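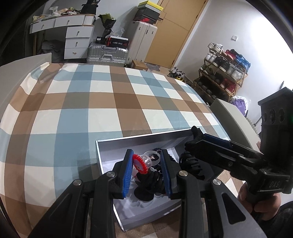 A used car advert that leaves out the service history is telling you something, and most buyers would do well to listen. I have been looking at old estates for the best part of a year, and I have read more adverts than I care to admit. The pattern is always the same. There are plenty of photographs of the alloys, one of the dashboard, and then a line saying the car "drives superb". Paperwork gets no mention. People will take more care over small things than over a car. Put a bit of red and clear plastic in a shallow white box on a plaid cloth and at least you know where it is. The receipt for a timing belt, which can decide whether an engine lives or dies, goes in the glovebox until it turns to pulp.

The car I nearly bought was a Balteck estate with the 1,966 cc engine. It was a good colour, a dark green, and the seats had hardly any wear. The seller, Crescencio Olmedo, was a pleasant man and I don't think he was hiding anything. He had owned it for nine years and had it serviced, he said, every year at a garage in Tridberg that has now closed. He had two invoices. One was for tyres and the other was for a rear wiper motor.

He wanted full money for it. I offered 600 less and he was offended, and I understand why. He knew he had looked after the car. I didn't, and I had no way of finding out short of taking the engine apart on his drive. What he was asking me to pay for was his word, and although I believed him, the next buyer would have had only mine.

The trade likes to say that condition is everything and that a folder of old bills proves nothing. I have heard this from several dealers and I think it suits them. Condition is what you can see, and a good valet can do a lot in a morning. You can't see whether the gearbox oil was ever changed. You can't see whether the coolant is the right sort or whatever was on the shelf. A dull car with a thick folder is a better buy than a shiny one without, and it should be priced that way.

Maximiliano Esteban, who runs the workshop I use in Drandlow, disagrees with me on one point. He says stamps in a book are worth very little, and that he would sooner see one proper invoice with part numbers on it than a full page of stamps. I have come round to this. A stamp shows that somebody owned a stamp. An invoice shows the mileage, the parts and what was paid, and you can ring up and check.

Digital records were meant to settle all this and they haven't. They cover the franchised dealers well enough — and then they stop, usually at the point where the warranty ran out and the owner went somewhere cheaper. For a car of fifteen years that leaves most of its life blank.

I bought a Cantero in November. It has a dent in the tailgate and the radio is poor. It came with a carrier bag of bills going back to the first owner, including one for a bulb.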